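From the Packing Corner: What the Wrist View Knows

Readers who have been with this newsletter since the spring will remember that the Tiltia project set out with a fairly modest wish. We wanted a policy that could put a mixed bunch of groceries into a shipping box without squashing anything, and we wanted to train it entirely on demonstrations from hand-held grippers, with the only cameras being the ones on the grippers themselves. Paavo Hakala has been leading that work, and after several months of him telling us over lunch that it was "getting there," we have numbers worth sharing, along with a finding about tilt that surprised most of us (Paavo says it did not surprise him, but we were at those lunches too).

First, a little background for the folks on the mailing list who come to us from the Orozco side and mostly know our work on bin picking. In the packing task a person holds a gripper in each hand and loads an open carton with whatever has been set out: cans, jars, printed snack boxes, soft packets. The items are deliberately a mixed lot. A can doesn't mind being pinched a bit too hard. A thin carton minds a great deal, and it also has corners, and corners catch on flaps. Each demonstration gives us the wrist views, the finger opening, and the path of each hand, and the policy is asked to predict the next short stretch of motion from those.
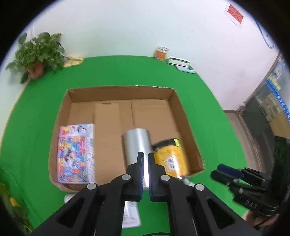 A can, a yellow container and a printed carton inside the box, with both grippers at work.

The trouble with wrist views, as anyone who has trained on them will tell you at length, is that the hand is so close to everything. Once an item is between the fingers it hides a good part of what you'd like to look at, and in packing what you'd like to look at is the free space left in the box. Our earliest policy was quite good at getting hold of things and really rather poor at deciding where they should go. It would carry a carton over the box, dither, and then set it down on top of whatever was already there. We spent a good part of the spring blaming the image encoder for this, tried two others, and got pretty much the same dithering from both of them.

What helped in the end was memory, and a very plain sort of memory at that. Before each grasp, the hand usually passes over or near the box, and for a moment the view of the inside is clear. Paavo's change was to keep 10 of those earlier frames, chosen by how much of the box interior they show, and to hand them to the policy alongside the current view. The frames aren't stitched into a map and nothing is labeled. The policy simply gets to glance back at what the hand saw on its way in. We have been calling this the Saledell buffer, for reasons that go back to a whiteboard and needn't detain anyone, and the name has stuck well enough that it will probably end up in the paper.

With the buffer in place, failed placements on our held-out layouts fell by 35 percent compared with the same policy without it. A failed placement, for us, is any item that ends up outside the box, on its neighbor when there was clear floor available, or visibly crushed. We kept the training demonstrations the same for both versions and changed nothing else that we know of, although we did catch one mismatch in the image cropping halfway through and had to run the whole comparison over again, which cost us a Saturday and a good deal of goodwill.

Now for the tilt. When Paavo went back through the demonstrations to see which moments the policy leaned on the most, he kept landing on the same kind of frame, where a flat carton is held at an angle with the box floor showing past its edge. People doing the packing seem to tip a carton as they bring it in, and we had been treating that as sloppiness. Our cleaning script was even smoothing some of it out! When we put the raw wrist rotation back in, the policy began tipping its cartons too, and it did noticeably better with the thin ones. We think there are two things going on, one being that a leading corner is easier to guide down past a flap, and the other that the tilt opens up the wrist camera's view of the floor. We can't separate them yet. Anyone with a good idea for an experiment that would do it is warmly invited to write to us.
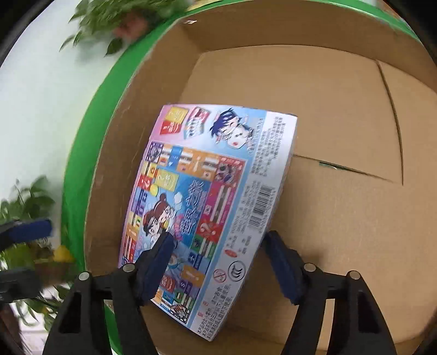 Where It Still Falls Down

We promised ourselves we would be as generous with the failures as with the good news, so let's begin with jars. Glass and shiny metal still throw the policy off, and a bare can with no printing on it gives it very little to go on when it has to judge how far away the surface is. It will sometimes close the fingers early and nudge the can along instead of picking it up. Printed cartons are so busy with pictures and lettering that the problem hardly comes up with them.

The second weak spot is the two-handed moment, when one gripper ought to steady the box or move something aside while the other comes in. Our demonstrators do this without thinking about it. The policy does it now and then, and not always at the time you'd want. Paavo suspects that each hand needs to see what the other hand has in its buffer, and he has a version of that training as we write.

The third is simply crowding. When the box is nearly full the remembered frames go stale quickly, and the policy is inclined to trust an old glimpse of open cardboard over what is in front of it. Refreshing the buffer after every release helps a bit, though we haven't yet settled on how many of the older frames to throw away.

The group at Tranent has kindly agreed to try the buffer on their own packing layouts in July, with their own items and their own demonstrators, and we'll carry their results in the next issue, whichever way they go. In the meantime Paavo is putting together a short write-up of the frame selection step, and he'd be glad to send the draft to anyone who asks and is willing to send it back with marks on it.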